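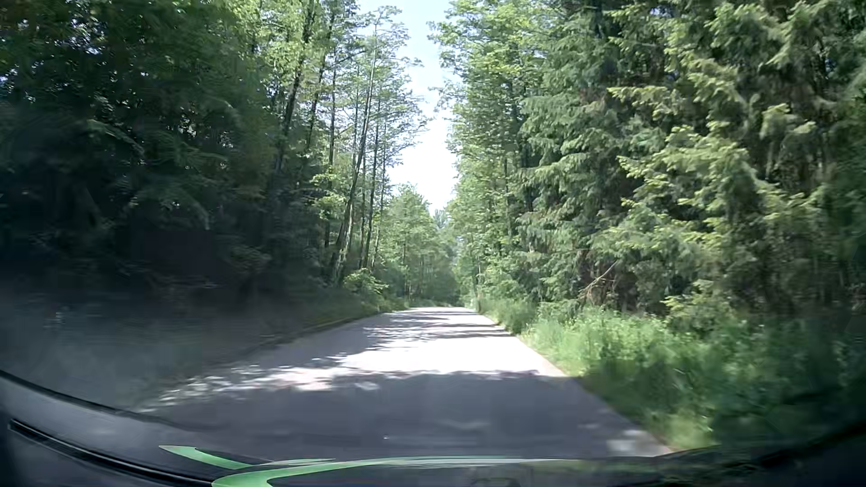 Transport & Roads

Council says new "quiet lane" will cut traffic by a third. It has yet to say a third of what

Cimdale council has approved plans to turn the woodland road between Blackwood and Gralla into a "quiet lane", with new signs at both ends and a lower advisory speed. According to the council's own leaflet, this will cut through traffic by a third within a year and make the route "a place for everyone".

It is a nice leaflet. What it does not contain is a count of how many vehicles use the road now.

We asked for that number twice. The first reply sent us back to the leaflet. The second said the figures came from "modelling carried out by our consultants", Lastemari, and that the full report would be published in October, which is a month after the signs are due to go up. A council spokesman would not say whether anyone had put a counter on the road, or when.

For those who don't know it, the lane is the shortest way from Blackwood to the Gralla turn and has been used as a cut-through for years. It is narrow, it has no centre line, and drivers who know it tend to go faster than drivers who don't. There is no footway. Few people who live along it would argue that nothing needs doing.

The argument is over whether this is the thing to do. A quiet lane, as the council describes it, bans no one. Lorries may still use it. The lower speed is advice and carries no fine. There will be no humps, no narrowing and no camera. The whole scheme comes down to signs, some cutting back of verges and a share of the leaflet's printing bill.

The council received 321 replies to its consultation and says "a clear majority" were in favour. The summary put before councillors shows that the question asked was: "Would you like to see safer, quieter roads in your area?" It is hard to picture who would tick no. A second question, on whether signs alone would make people slow down, was in the draft form and had gone by the time the final one was posted out. 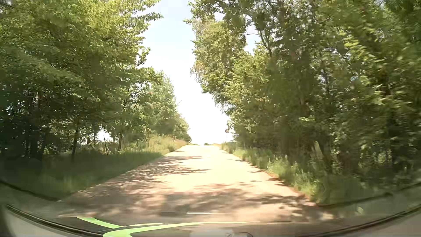 Shoshana Kasprzak, who has lived at the Blackwood end for most of her adult life, was one of those who replied. She ticked yes and now wishes she had written more in the box.

"I said yes to safer roads, of course I did," she said. "Then I read that my yes was for a green sign with a picture on it. The people who come through here at half past seven in the morning are late for work. They aren't going to stop and study a picture."

She would have liked a width limit to keep the heavier lorries out. The council looked at that option and turned it down, saying it would send 200 extra lorries a week round by the main road. Again, no source is given for the number, although it is odd that lorries could be counted so exactly for the option that was thrown out while total traffic was left to a model for the one that was kept.

Leaflets went to 2,000 homes. Several readers in Gralla tell us theirs came after the closing date for comments. The council says delivery was "completed in line with the plan" and did not answer when we asked what date the plan had given.

None of this means the scheme will fail. It is cheap, and cheap things are worth trying if somebody is going to check on them afterwards. The approved papers do mention a review, to be held "once the scheme has had time to settle". They set no date for it. They do not say what will be measured, or what would count as a poor result. With no starting count, it is difficult to see how the promised cut of a third could be shown to have happened or not.

One more detail from the papers. Verge cutting will take place along the 100 metres nearest each end of the lane, to keep the new signs in view. The stretch between them, where residents say the near misses happen, will be left to the normal yearly cut.

The council has said it will answer written questions about the scheme until the end of the month. We have sent ours in, starting with the traffic count, and will print the reply if one comes.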